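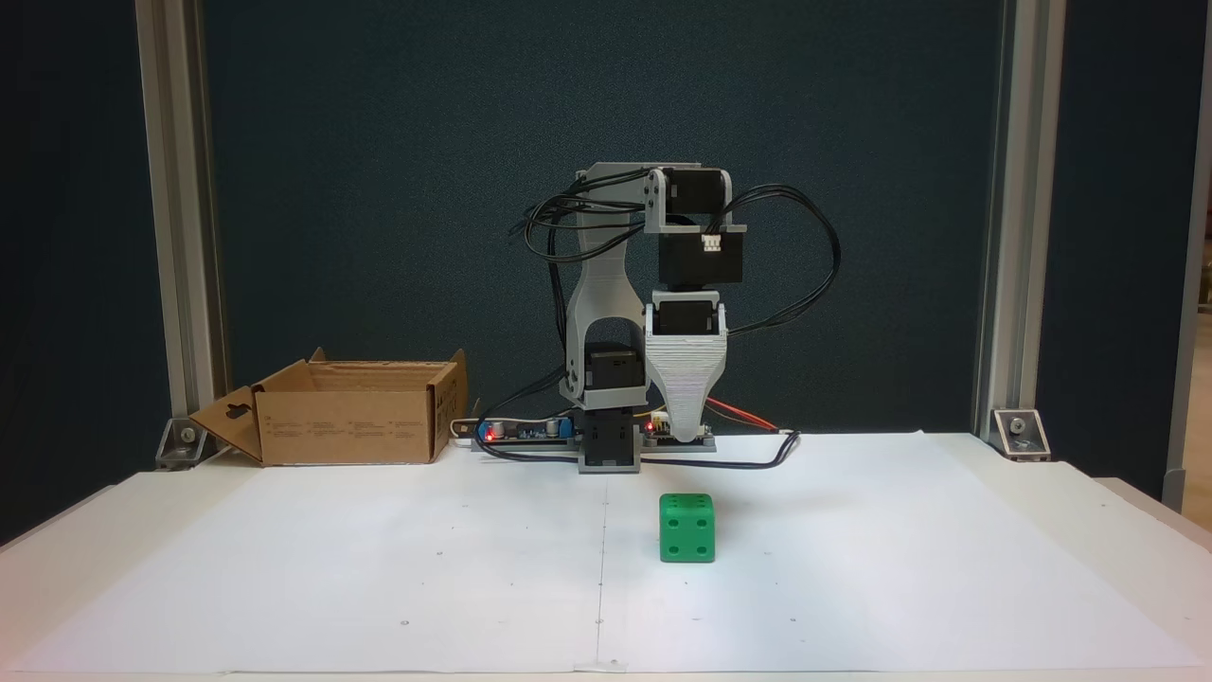 My brother-in-law has invented a house rule and I'd like to know whether it has any standing outside his own head. We play a long trading game called Plernatano every October, and this year he ruled that any roll where the die comes to rest on paper is void and must be taken again. The map we use is a big sheet of paper that covers most of the table, so you can see where this leads: a green die sitting flat on the white sheet, perfectly readable, and a grown man telling me it doesn't count. He says the printed rules ask for "a clean surface". I say a sheet of paper is a clean surface until somebody puts a mug on it. I lost 200 crowns and a salt mine to this ruling. Is there an accepted convention, or do I just have to marry into a better family?

Posted by saltmine_widow, 05/03/2026

**Nelli Mäkelä**

There is no universal convention, but there is a fairly common one, and it doesn't help your brother-in-law much.

A die is "cocked" when it isn't resting flat on one face. It might be leaning against a card, propped on a counter or balanced half on the edge of the board. Cocked dice get rolled again. A die lying flat on whatever you're playing on is a good roll, and if the map covers the table then the map is what you're playing on. By his reading you'd have to aim for whatever bit of table is left showing, and I would pay to watch him do that with a full hand of cargo tokens.

The "clean surface" line is in the second printing of Plernatano. My copy has it on page 29, under setting up, and it's in the same paragraph as the advice to clear away food and drink. I've always taken it to be about crumbs.

Two practical suggestions:

- Agree before the first turn what counts. Ours is: flat, on the table or anything lying flat on it, and the floor never counts.
- If the sheet has creases, press it under some books overnight. A die that stops on a fold does lean, and then he would have a point, which you don't want.

As to the salt mine, I'm afraid that a ruling accepted at the time stands. You should have made a fuss before you passed him the deeds.

**Katiyar**

just use a dice tray. got mine from Uston for next to nothing, felt bottom, no arguments since. my lot used to fight over this every single week and now they fight over who brought the tray

also 200 crowns is nothing, I once lost 2,000 on one roll and still had to do the washing up

**Petiditz**

I disagree with Nelli on one point. Page 29 also says that "the eldest player shall settle doubtful throws", so if your brother-in-law is the eldest he can rule as he likes, and if he isn't then he has been exceeding his powers and you may be owed a mine. Check the ages.

I have played this game since the first printing, which had no such line and was better in every respect apart from the map, the tokens and the spelling. We had 444 crowns each to start with and had to write it down ourselves.

*saltmine_widow replied:*

He is the eldest. By four months. I have not shown him this page and would be grateful if none of you did either. Pressing the map tonight and looking at trays.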